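# Furniture Care at Brultcombe House: Frequently Asked Questions

Residents are asked to read the following before cleaning or moving any item in the furnished bedrooms.

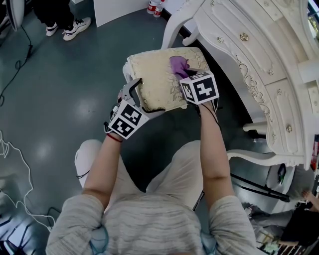 The guidance applies to dressing tables, stools and bedside chairs alike.

**How should carved, white-painted furniture be dusted?**
Use a soft, dry brush on scrollwork and flowers, followed by a clean cloth. Spray polish is not permitted.

**May I wipe the upholstered stool seats?**
Yes, with a dry cloth. Pale fabrics mark easily — please do not use water or stain remover. Spills should be reported to Shuzhen Fan in the Housekeeping Office, preferably the same day.

**Does the colour of the cloth matter?**
A new coloured cloth should be washed 2 times before it is used on light fabric.

**How do I move a stool?**
Lift it by the frame. Stools must not be dragged, and the piped edging is not a handle.

**What should I do about a loose drawer knob?**
Leave it in place and write to Farzad Rashti. Repairs are normally completed within 7 days.

**May I bring my own dressing table?**
Yes, with written consent. Rooms in the 1927 wing have narrow doorways, and measurements should be sent in advance. Deliveries are accepted on Tuesday only.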